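4. Deposit return and the habits of small shops

4.1 Why we went to the shopkeepers first

Most writing on bottle deposits begins with the person holding the empty bottle, and we understand why, as that is the person who gets the coin back. When we started planning the Plandau study, though, Perla Robles kept returning to a remark from one of our early visits. A grocer had told her that he would happily take back every bottle on his street if only he had somewhere to stand them. His back room was the size of a closet, and most of that was already full of rice. We decided then that the shops would be our first stop, and that the households could follow once we knew what the shops could bear.

Plandau is a town with a long main street, a harbor and a great many corner stores that sell drinks in plastic. The deposit program there is run by Tirnideo, a small firm that collects from the stores and keeps the accounts. Ondanton, the neighboring town up the coast, has much the same mix of stores and no deposit at all, and so it served as our comparison. We should say at once that the two towns are alike in the ways we could measure and probably different in plenty of ways that we could not. Ondanton has a weekly street market which Plandau lost years ago, for instance, and market sellers go through a lot of cups and bags.

4.2 Visits and interviews

We visited 11 stores in Plandau and six in Ondanton. The visits were friendly and rather slow. Somkiat Inthanon did most of the interviews, sitting on a stool near the register and stopping whenever a customer came in, and a talk that we had planned for half an hour would often take up most of a morning. We came to value those interruptions a good deal. A question about how returns were handled would be half answered when someone walked in with a bag of empties, and then we could simply watch.

Each owner was asked the same opening questions: where the returned bottles go, who handles them, what happens when the storage space is full, and what they do with a bottle that has no deposit mark. After that the talk was allowed to wander. Notes were written by hand and typed up the same evening, while we could still make out the handwriting.

Alongside the visits we mailed a short survey to 2,000 addresses in Plandau in July. We received 1,164 completed forms, which pleased us very much, and we are grateful to everyone who took the time. A good many people wrote in the margins, too, and we have drawn on those notes below wherever the writer gave permission.

4.3 What the stores told us

Space came up in every single visit. The owners did not mind the deposit itself, and several were proud of it. What wore them down was the stretch between one pickup and the next, when bags of bottles crept out of the storeroom and into the aisle. One owner in Plandau had taken out a shelf of canned goods to make room, and she told us she still missed the sales from it. Another stacked the bags in his own car and drove to work with the windows open, on account of the smell.

The second complaint was about unmarked bottles. Visitors to the harbor bring drinks from other places, and they quite reasonably expect a bottle to be a bottle. Owners dealt with this in very different ways. Some turned the bottles away and pointed to the sign. Others paid out of their own pocket to avoid an argument, particularly with children, and then had no way of getting the money back. We had not expected this second practice to be so common, and it does not appear anywhere in the accounts kept by Tirnideo. The official return figures therefore leave out a small kindness which the stores are paying for.

In Ondanton the talk was of litter. Without a deposit there was little reason for anyone to bring a bottle back, and owners swept up what was left on the sidewalk outside. Four of them said they would welcome a deposit. The other two were doubtful, and both had heard about the crowded storerooms down the coast from relatives who work in Plandau – news travels quickly between the two towns.

4.4 What the households told us

The survey answers were more cheerful. People liked getting the money back, and a fair number said they had begun saving bottles in one place at home, usually under the sink or out on the balcony. Those with a car tended to save up and return a great many at once. Those who walked brought back a few at a time, along with the shopping. It is the first group that fills a small storeroom in an afternoon, and we think any future program would do well to plan for them separately, perhaps with a larger return point near the harbor parking lot.

Margin notes often had to do with packaging that falls outside the deposit altogether. Yogurt pots, detergent jugs and the film around multipacks were all mentioned, and one respondent taped a candy wrapper to the form with a question mark beside it. Paisan, a plain refill shop that opened on the main street shortly before our survey, was named by several people as the place they now go for soap. We cannot say from our data whether refilling reduced the amount of plastic thrown out in those homes. We would very much like to look into it.

4.5 Some cautions

People who return a survey about bottles are likely to be people who care about bottles, and our picture of the households is surely rosier than it ought to be. The store visits all took place during opening hours in summer, when the harbor is busy, and winter may be a gentler season for the storerooms. We also leaned on the owners' memories for anything that happened before our visits. Where two accounts of the same event differed, we have kept both in our notes and used neither in the tables.

The typed notes and the blank survey form are available from the authors. The version described in this section is the one closed on 2026-10-27.

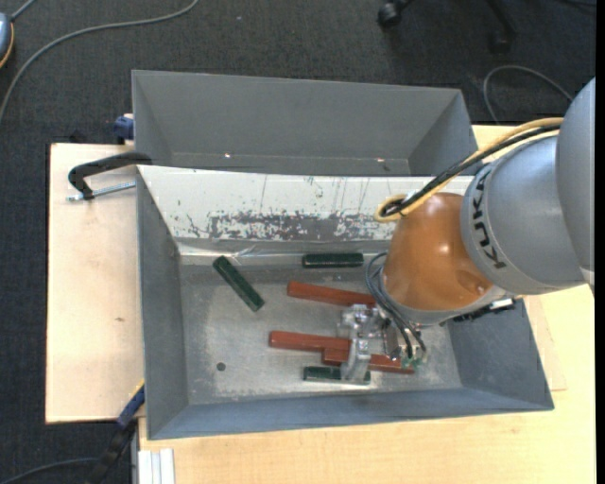 Figure 1. KUKA robot arm reaching into a gray metal bin holding six elongated blocks, with a second bin behind.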